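In Praise of the Bare Mattress

I have a theory, and I will defend it to anyone: a bed should spend one whole afternoon naked every month. No sheets, no pillows, nothing. Strip it at noon and walk away!

My friend Afaf Daher thinks I'm nuts. She owns 36 pillowcases and makes her bed before coffee. But a bare mattress tells you things — where the wrinkles are, where the seam runs, how big the thing really is — and the whole room feels lighter. 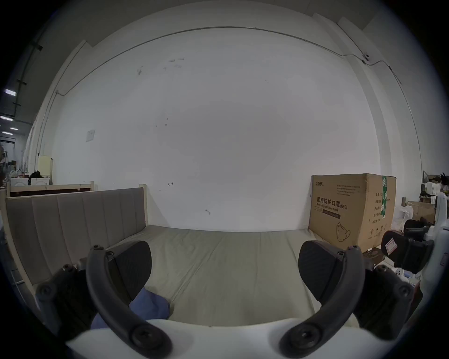
A bare mattress and its padded gray headboard, with a mask carton at the far end.

And yes, things land on it. A cloth, a box, whatever you were carrying. Let them! A stripped bed is the best sorting table in the house, and I got through an entire closet on mine in March. The sheets can wait until supper.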